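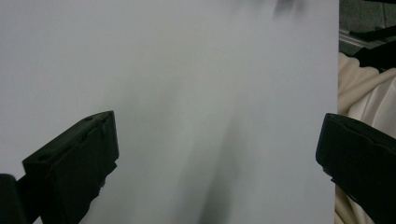
Shuttlecock sorting

Shuttlecock sorting is the practice of checking badminton shuttlecocks by hand and dividing them by condition before they are played, stored or thrown out. It is done in clubs, training halls and stores that sell used shuttlecocks for practice. Most sorting takes place at a table with a plain, light top and one or more shallow trays. The work is also called grading, and in some halls simply "doing the birds."

Background

A feather shuttlecock is made of 16 feathers fixed in a ring around a rounded cork base. The feathers overlap in one direction, which makes the shuttlecock spin in flight. The base is usually covered in thin leather or a synthetic skin, and the shafts are held together with rows of thread and glue. Feathers from geese and ducks are both used, with goose feathers found more often in the higher grades.

Feather shuttlecocks wear out fast. A broken shaft changes the flight at once, while a split vane may go unnoticed for several rallies. Players tend to swap a shuttlecock as soon as it wobbles, so a busy hall ends up with large numbers that are no longer good enough for matches but still usable for drills. Nylon shuttlecocks last longer and are seldom graded with the same care. They are normally kept apart from feather ones, as the two fly differently.

The Fornness training hall began sorting its used shuttlecocks on a fixed schedule when it was going through 3000 in a season. Its coach, Laurier Carrier, wrote a short grading sheet that was later copied by other halls in the area, including the one at Odum. Earlier practice at Fornness had been to tip everything into one bin and let players pick.

Work surface

A plain white top is widely preferred. Cracks in the shafts and gray scuffs on the cork are easier to see against it than against wood grain, although white feathers themselves stand out less. Some sorters get around this by holding the shuttlecock up against a dark sleeve or a sheet of dark card to check the outline of the skirt.

The top does not need to be large. A loose white panel laid over a board or an ordinary table is enough and can be wiped down or replaced. Matte surfaces cause less glare than glossy ones. Light from one side is useful, as it brings out bent feathers - but hard shadows can hide a split near the base. 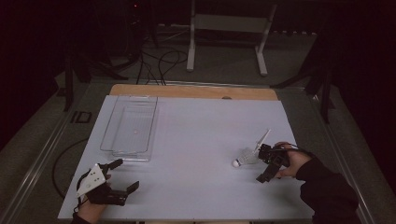 A shuttlecock placed on a flat top comes to rest on its side, touching at the cork and at the rim of the skirt. It can be rolled from this position, and it will travel in a curve with the cork toward the inside. Sorters use a short roll as a quick check. A skirt that has lost its round shape rolls unevenly or stops early on the flattened part. The roll says nothing about weight or speed, which have to be tested separately.

Trays

Trays are low, rectangular and often made of clear plastic, with a raised rim that keeps the shuttlecocks from rolling off. Deep boxes are less suitable because the lower layers get crushed. The Hamdy pattern tray, sold for hobby parts and taken up by several halls, is shallow enough for a single layer. Where only one tray is used, it normally takes the shuttlecocks that pass, and the rest go straight into a bag under the table.

Grades

There is no common standard. Carrier's sheet uses four grades:

Match. All feathers whole, cork round and clean, even roll.
Practice. Light fraying at the feather tips, no broken shafts.
Feeding. One or two damaged feathers. Used for multi-shuttle drills where flight is less important.
Discard. Loose cork, several broken shafts, or feathers missing.

Dolores Mbeki, who ran the sorting at Odum, dropped the first grade altogether and kept match shuttlecocks in their original tubes until they were needed. Her version of the sheet also added a note on smell, as feathers kept in a damp closet can turn musty and should not be put back with dry ones. Odum sorted 2000 shuttlecocks in its first season under this system.

Handling

Shuttlecocks are picked up by the cork wherever possible. Holding them by the skirt presses the feathers together and can loosen the thread. When several are stacked, each cork goes into the skirt of the next, all facing the same way, and they are slid into a tube without twisting. Bent vanes can be smoothed between two fingers, working from the shaft outward.

Feathers that have dried out become brittle. Some players hold the open end of the tube over steam for a few seconds before play. Opinions differ on how long the effect lasts, and shuttlecocks treated in this way are not usually graded until they have been left to stand.

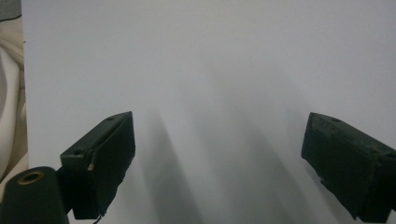 Cleaning and storage

The tabletop is wiped with a damp cloth between batches to pick up feather dust and bits of glue. Graded shuttlecocks are kept in tubes marked with a strip of colored tape. The Brundel rack, a wall-mounted holder for such tubes, stores them upright with the corks down. Discarded shuttlecocks are sometimes passed on for craft use, mainly for the corks.

See also

Badminton equipment
Feather grading
Shuttlecock tube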